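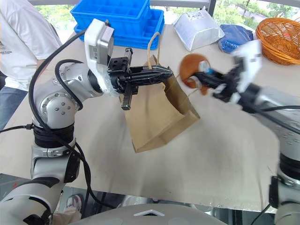

Laststead swaps grippers for its bagging trials, and I got to watch

6 December 2024

If you've ever tried to open a paper bag with one hand while holding your phone in the other, you already have a feel for what the folks at Laststead have been up to since June. I spent most of a day at their workshop, and I went in thinking the bread would be the hard part. Nope. It's the bag!

A quick recap for anyone who missed the earlier item. Laststead is a small shop that tests robot hands for bakeries and grocery pickup counters, and its two-arm setup has been running the same job over and over: one arm holds a kraft paper bag by the top edge, the other one brings over a roll and drops it in. Same table, same kind of bag, and a different set of fingers every few weeks. They've now put two grippers through the full routine, one from Trernero and one from Barbu, and the results went out to their partners this week.

Each gripper got 200 tries. The Trernero one, with the short padded fingers, got the roll into the bag 70 times. I'll be nice and say the pads were lovely with the bread – not a squashed roll all day when I was there – but they slid right off the paper whenever the bag got any weight in it. The Barbu, a parallel-jaw type with long fingers, did a lot better. Laststead isn't giving out its final score until the second round is finished, which I grumbled about, but the team was in a good enough mood that I stopped asking.

The thing that got me was how much depends on where the fingers close. Grab too low and the sides pinch together, so there's no mouth left to aim for. Grab up at the rim and the bag hangs open nicely, but then it swings, and the arm with the roll has to wait for it or chase it. The Barbu's long fingers help there. They reach down along the side of the bag a little and calm it down. I watched one go in so neatly that I clapped, by myself, and then had to pretend I was stretching.

Twisted handles are still a pain. They stick up right where the wrist camera wants to look, and on the older software the robot kept taking the handle for the rim. The fix came from Brastatbridge, who make the controller, and it went in at the end of the Trernero runs. So yes, the comparison is a bit lopsided, and the Laststead people brought that up before I could. They're going to rerun the Trernero set on the new version, which seems fair to me, and I'd like to see how far that 70 moves.

I also asked about speed, as I always do. It's slow. A person at a bakery counter would have your order packed and be halfway through the next one. The team could turn the arms up, and they did for a few runs while I was there, but the quick moves puff air at the bag and it folds in on itself. For now they're leaving the speed alone and working on the hand-off, meaning the moment when the roll is over the opening and the fingers have to let go without catching the paper on the way out. Half the misses I saw happened right there. The roll was in, the fingers came back up, and the bag came with them.

Cost came up too. The Barbu fingers are a swap-in part and a worn pair can be changed in a few minutes with one small wrench. The pads on the Trernero have to be glued, then left overnight. If you're running a test every day that matters more than you'd think, and I heard more complaining about glue than about anything else.

Next up is a longer run of 2,000 bags with the Barbu, mixing in bags without handles and a couple of different bread shapes (baguettes are on the list, good luck to them). Laststead hopes to have it finished early next year, and I've asked to come back for the baguettes.

We use cookies to remember your settings and see which stories get read. By continuing to browse you agree to our use of cookies. Accept all | Manage preferences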